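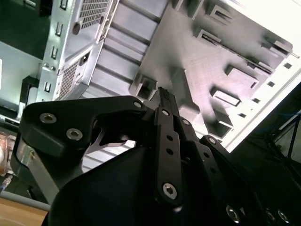

Chez Stallix, le démontage des unités centrales se faisait jusqu'au printemps sur deux rangées d'établis, à la visseuse et à la pince. L'atelier de reconditionnement reçoit des lots d'ordinateurs de bureau réformés par des administrations et des entreprises, en extrait les cartes, les alimentations et les disques, puis remet les châssis nus à une filière métal. Depuis juin, une partie de cette dernière étape est confiée à 2 cellules robotisées fournies par l'intégrateur Trernen.

342 partages · 11 commentaires

Le choix de commencer par le châssis tient à la nature des pièces. Une tôle pliée et emboutie est rigide, elle supporte un effort de serrage mal réparti et ne vaut presque rien si elle est rayée. Une carte mère se fend, une nappe s'arrache. L'opérateur vide donc toujours le boîtier à la main et le dépose ouvert dans la cellule. Le bras retire ensuite les éléments rapportés restants : équerres, caches, supports de disque, entretoises. La pince saisit la pièce par ses extrémités étroites, vérifie l'effort, tire ou pivote, puis dépose dans un bac.

La difficulté principale est géométrique. L'intérieur d'un châssis est encombré de reliefs qui masquent la zone de prise, et deux modèles d'une même gamme n'ont pas toujours leurs fixations au même endroit. Une caméra fixée au poignet fournit la vue rapprochée ; le logiciel Rutasel compare cette vue à une bibliothèque de modèles et propose un point de saisie. Quand l'indice de confiance passe sous le seuil, le bras s'immobilise et une demande s'affiche au poste de supervision. L'opérateur désigne la prise à l'écran ou renvoie le boîtier vers l'établi.

La bibliothèque comptait 11 modèles au démarrage. Elle s'étend à mesure que les équipes enregistrent de nouveaux gabarits, opération qui demande une demi-journée par référence et qui n'avait pas été prévue dans les plannings. La direction l'a depuis inscrite comme une tâche à part entière, avec une prime de qualification. Les représentants du personnel demandaient davantage, à savoir un changement de classification. La négociation reste ouverte.

Le débit de la ligne est de quelque 300 châssis par jour, un niveau proche de celui de l'ancienne organisation. Le gain se situe ailleurs. La dépose des équerres concentrait les coupures aux doigts et les douleurs de poignet, et l'équipe du matin y passait des postes entiers. Les rotations ont été refaites : personne ne reste plus d'une demi-journée à la préparation des boîtiers, et la supervision alterne avec le test des alimentations.

Tous les effets ne vont pas dans le même sens. Le rythme de la préparation est désormais fixé par la cellule, qui réclame un châssis à intervalle régulier. Plusieurs opérateurs signalent une fatigue d'un autre ordre, liée à l'attention portée à l'écran et aux interruptions. Le cabinet Bilyk, chargé de l'étude ergonomique, a recommandé un tampon de quelques boîtiers en entrée de cellule afin de découpler les deux cadences. Un convoyeur à rouleaux a été installé à cet effet, et les arrêts pour défaut d'approvisionnement ont diminué.

Aucun poste n'a été supprimé à ce jour. Deux contrats d'intérim n'ont toutefois pas été renouvelés à la fin de l'été, décision que l'entreprise rattache à la baisse des volumes entrants et que les syndicats lient au projet.

La suite porte sur les vis grippées, qui restent retirées manuellement. Trernen teste un outil de vissage interchangeable avec la pince, le changement étant effectué par le bras lui-même sur un râtelier. Les essais ont lieu le mardi, hors production, sur des châssis déjà promis à la benne.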